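Journée portes ouvertes chez Atulard : la démo de rangement en simulation
Forum > Robotique > Visites et salons
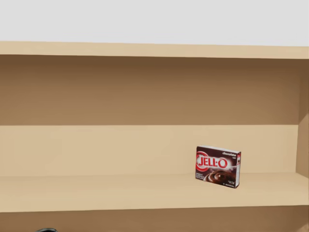
mdrouet
J'y suis allé en mai avec deux collègues de Bordale. La visite dure 45 minutes et passe par trois postes, mais je parle surtout du deuxième, celui de la simulation. Une étagère beige, une boîte de pudding au chocolat JELL-O sur la tablette du milieu, et la consigne donnée au programme : prendre la boîte et la poser sur la tablette du haut. L'animatrice, Dagmar Urban, relançait l'essai à la demande et changeait la position de départ à chaque fois. J'ai vu 11 essais, dont 8 réussis. Les échecs venaient tous de la saisie.

kervella29
Merci pour le retour. On peut voir le vrai robot ou tout se passe à l'écran ?

mdrouet
Les deux. Le vrai bras est au troisième poste, derrière une vitre. Il faisait du tri de flacons quand je suis passé, rien à voir avec l'étagère.

Sylvain_B
Je vais être moins enthousiaste. Une seule boîte, une tablette du haut vide, un éclairage parfaitement régulier, c'est le cas le plus facile possible. Chez nous une étagère a des produits collés les uns aux autres et des emballages écrasés. J'aurais aimé voir ça.

mdrouet
Elle l'a dit elle-même pendant la visite. Le poste sert à montrer comment on règle une tâche simple, avec d'autres niveaux ensuite. On ne les a pas vus, faute de temps.

Sylvain_B
Alors il fallait montrer un niveau plus dur, quitte à en rater la moitié. Le public venait pour ça.

nath.robotique
Pas d'accord. J'y étais avec une classe de bac pro et les élèves ont compris tout de suite ce qu'on demandait au programme. Avec 200 objets à l'écran je les perdais au bout de deux minutes. Par contre la boîte est près du montant de droite, et là ce n'est pas si facile : la pince a peu de place de ce côté. Un élève a posé la question et la réponse était intéressante, le programme attaque de face ou par la gauche selon l'angle de la boîte.

kervella29
Le passage au réel, ils en parlent ?

nath.robotique
Un peu. Le bois simulé est tout lisse, sans veinage ni vis, et ils font varier les textures et la lumière plus tard dans l'apprentissage. Pour les chiffres de réussite sur le vrai bras, il faut écrire à Jordan Hollis, qui tenait l'accueil. J'ai écrit, pas encore de réponse.

Sylvain_B
Ce sont justement les chiffres que j'attends. Si tu les reçois, mets-les ici.

kervella29
Dernière question pratique, il faut s'inscrire ?

mdrouet
Oui, par le formulaire, et prendre le premier créneau du matin si possible. L'après-midi on entend mal au poste 2. Parking gratuit côté Brovley, l'autre est réservé au personnel.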